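Plurnance – Guide de mise en service
Section 5. Acomptes et attribution des logements pour les réservations de groupe

Version du document : 04/10/2018
Éditeur : Plorley

Cette section s'adresse aux administrateurs de résidences de vacances. Elle suppose que le calendrier des saisons et les types de logement ont déjà été saisis. Les comptes de profil Réception peuvent consulter les écrans décrits ci-dessous mais ne peuvent pas enregistrer de modification.

5.1 Avant de commencer

Munissez-vous des éléments suivants :
- l'identifiant d'administrateur de la résidence ;
- la grille tarifaire validée pour la saison en cours ;
- le plan des logements, avec leur capacité de couchage ;
- la clé de liaison Trollo, si la résidence vend par l'intermédiaire de ce canal.

Note. La clé de liaison Trollo comporte 19 caractères, sans espace ni tiret. Une clé copiée depuis un courriel contient parfois un espace final, que le champ accepte mais que le serveur rejette.

Attention. Ne modifiez pas les règles d'acompte pendant la synchronisation des canaux. Le voyant Canaux, dans la barre d'état, doit être gris. S'il est orange, attendez la fin du traitement.

5.2 Créer une règle d'acompte

1. Ouvrez le menu Paramètres > Vente > Acomptes.
2. Cliquez sur Nouvelle règle.
3. Saisissez un libellé. Le libellé figure sur la confirmation envoyée au client ; évitez les abréviations internes.
4. Dans la liste Assiette, choisissez Hébergement seul ou Séjour complet. L'option Séjour complet inclut les prestations annexes (ménage, linge, stationnement) mais exclut la taxe de séjour.
5. Saisissez le pourcentage à percevoir à la réservation.
6. Dans le champ Échéance du solde, indiquez le nombre de jours avant l'arrivée.
7. Cochez les saisons concernées.
8. Cliquez sur Enregistrer.

La règle apparaît dans la liste avec l'état Brouillon. Elle n'est appliquée à aucune réservation tant qu'elle n'a pas été publiée (voir 5.4).

Note. Lorsque deux règles couvrent la même saison et le même type de logement, Plurnance retient celle qui occupe le rang le plus élevé dans la liste. Faites glisser les lignes pour modifier l'ordre.

5.3 Attribuer les logements à un groupe

Un dossier de groupe réunit jusqu'à 10 logements sous un seul contact payeur. Au-delà, créez un second dossier et reliez-le au premier par le champ Dossier associé.

1. Ouvrez Réservations > Groupes, puis cliquez sur Nouveau dossier.
2. Saisissez les dates d'arrivée et de départ. Elles s'appliquent par défaut à tous les logements du dossier.
3. Renseignez le contact payeur. L'adresse électronique est obligatoire.
4. Dans l'onglet Logements, sélectionnez un type, puis une quantité.
5. Cliquez sur Proposer. Plurnance affiche les logements disponibles en privilégiant ceux d'un même bâtiment.
6. Acceptez la proposition ou remplacez un logement au moyen de l'icône d'échange, à droite de la ligne.
7. Saisissez les occupants. Ce point peut être complété ultérieurement, au plus tard 8 jours avant l'arrivée.
8. Cliquez sur Bloquer.

Fiche logement, onglet Photos. Résidence Mazandarani.

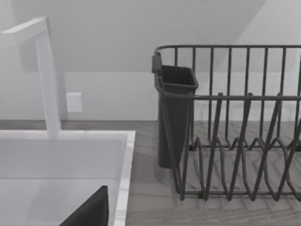
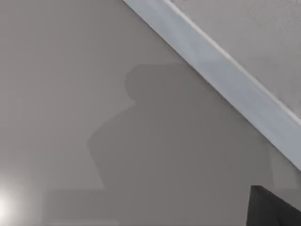
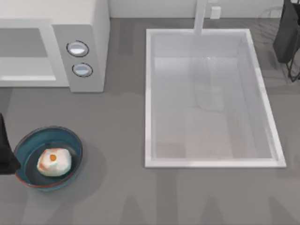 Shalini Sandhu
Rédactrice technique, Plorley

Attention. Le bouton Bloquer retire immédiatement les logements de la vente sur tous les canaux, y compris lorsque l'acompte n'a pas été perçu. Un blocage sans acompte expire selon le délai défini dans Paramètres > Vente > Options. Si ce champ est vide, le blocage n'expire pas.

Remplacement d'un logement après blocage

Le remplacement reste possible jusqu'à la remise des clés. Ouvrez le dossier, sélectionnez la ligne et choisissez Déplacer. Si le nouveau logement relève d'un type différent, une boîte de dialogue demande le traitement tarifaire :
- Conserver le prix d'origine : le montant de la ligne est figé et la mention « surclassement » est portée dans l'historique ;
- Recalculer : le tarif du nouveau type est appliqué et l'échéancier est régénéré ;
- Saisir un prix : réservé au profil Administrateur.

L'option Recalculer n'annule pas les paiements déjà enregistrés. En cas de trop-perçu, la différence est affichée dans la colonne Avoir.

5.4 Publier les règles

1. Revenez à Paramètres > Vente > Acomptes.
2. Sélectionnez les règles à l'état Brouillon.
3. Cliquez sur Simuler. La fenêtre présente un échéancier calculé sur un séjour fictif pour chaque saison cochée.
4. Contrôlez les montants et les dates d'échéance.
5. Cliquez sur Publier, puis confirmez avec votre mot de passe.

Les réservations antérieures à la publication conservent l'échéancier en vigueur à leur création. Pour leur appliquer la nouvelle règle, ouvrez chaque dossier et utilisez Échéancier > Régénérer. Il n'existe pas de traitement par lot pour cette opération.

Note. Les résidences qui ferment en hiver publient en général leurs règles en mars, avant l'ouverture des ventes d'été. Une règle publiée sans saison active reste à l'état Programmé.

5.5 Liaison avec Trollo

1. Ouvrez Paramètres > Canaux > Trollo.
2. Collez la clé de liaison dans le champ prévu et cliquez sur Vérifier.
3. Associez chaque type de logement Plurnance à un type Trollo. Un type non associé n'est pas mis en vente.
4. Dans la zone Acompte, choisissez Perçu par le canal ou Perçu par la résidence.
5. Activez la liaison.

Attention. Avec le réglage Perçu par le canal, les règles de la section 5.2 sont ignorées pour les réservations provenant de Trollo. Le solde seul est calculé par Plurnance.

La désactivation de la liaison ne supprime pas les réservations déjà reçues. Les modifications faites ensuite côté canal ne sont plus transmises et doivent être ressaisies.

5.6 Messages d'erreur

« Assiette indéterminée »
Aucun tarif n'existe pour le type de logement à la date demandée. Complétez la grille dans Paramètres > Tarifs.

« Échéance antérieure à la date du jour »
La réservation est trop proche de l'arrivée pour que le solde soit différé. Choisissez Paiement intégral dans la liste Échéancier.

« Logement verrouillé par un autre poste »
Un second utilisateur a ouvert la même fiche. Le verrou est levé à la fermeture de la fiche ou par un administrateur, dans Outils > Verrous.

« Clé refusée »
Vérifiez la longueur de la clé et l'absence d'espace final. Si l'erreur persiste, demandez une nouvelle clé depuis l'espace Trollo de la résidence ; l'ancienne est révoquée dès l'émission de la suivante.

Suite : section 6, Caution et état des lieux de sortie.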